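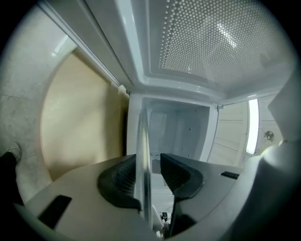
**Saturday, bench notes, appliance cavity set**

Picked up where Mitali left off on the pose tracking dropouts. State of things this morning: the hand-held recordings for the cavity tasks come in fine, but the offline SLAM pass loses track on a chunk of them. 649 episodes in the set, 500 pass the current check. Solange wants to train on the full set by the end of April, so the remaining ones either get recovered or dropped.

Sorted the failures by where in the trajectory they happen. Nearly all are in the approach, when the gripper gets near the opening and the perforated panel takes over the upper part of the view. White plastic everywhere else, so the feature extractor puts most of its budget on the holes. They all look the same to it. Matches slide over by one row and the pose jumps sideways by one hole pitch, sometimes more, then snaps back or doesn't.

Checked this by dumping matches for episode 991 (the numbering isn't contiguous, see Adanech's import notes). Consecutive frames, correct matches on the floor grout and the rim, and a big consistent block of wrong ones on the panel. RANSAC picks the wrong block because it's larger. Reflection off the panel makes it worse: the glint moves with the camera and carries its own corners along.

**Tried**

1. Raised the ratio test threshold. Kills the panel matches but also most of the rim. Lost track earlier than before. Reverted.

2. Capped features per image cell. Grid of cells, hard limit in each, so the panel can't eat the whole budget. Better. The floor and the wall seams get a fair share now. Left this on.

3. Gated matches with the IMU prediction. If a match moves further than the predicted motion allows, throw it out before RANSAC sees it. Works on slow approaches. On fast ones the prediction window is wider than the hole spacing and the bad matches get through anyway.

4. Masked saturated pixels plus a margin. Takes out the glint and the light strip. Small gain, cheap, left on.

Items 2 and 4 together, plus 3 with a tighter gate when angular rate is low, is what's in the branch now (`alemneh/cell-cap`). Config is in the usual folder, file name starts with `cavity_`.

**Gripper mask**

Separate problem found on the way. The static mask covers the pale body and both fingers at their open position, but was drawn without anything between them. In this set there's the clear rod in the gap, and its edges catch light and give strong corners that don't move with the world. The tracker reads them as evidence that the camera is standing still. Extended the mask upward over the gap. Costs a strip in the middle of the view, which is a pity because the back compartment sits right behind it.

Selamawit asked if we could mask only the rod. Could, if we had a segmenter that handled transparent parts. The one we have finds it in some frames and then loses it against the white. Not worth it for this set. Fixed strip for now.

Mask also needs to stay out of the policy input. Staritz loader applies the SLAM mask to the training images if `share_mask` is true, and it was true. That would have hidden the rod from the policy completely. Set it to false and added an assert so it fails loudly.

**People in view**

Shoes and trouser legs show up at the left in part of the set. Static most of the time so they track as background, then someone steps and there's a burst of bad matches. The cell cap limits the damage. Asnakech has a person mask from the Jundton work that should drop in; asked her for the weights.

**Lens edges**

Rim and panel edges bend hard toward the corners. Reprojection error there is still higher than in the center, on good episodes too. I suspect the calibration has too few board views near the edge. Haven't touched it. Changing intrinsics means rerunning everything and I'd like to see one change at a time.

**Open**

- Full rerun with the branch config is queued on Viseretti. Compare against the 500, and look for any that passed before and fail now.
- Check 991 by eye when it's done. It should no longer have the sideways jump at the opening.
- Pass check only looks at track loss. A one-row slide that never loses track goes straight through. Need a test on acceleration spikes, so some of the 500 may be bad too. Ask Solange before telling anyone a number.
- Recalibration: Mitali has the board. Needs 2 sessions, one with the current exposure setting and one with it fixed lower.
- Update the mask picture in the wiki, the old one shows the gap open.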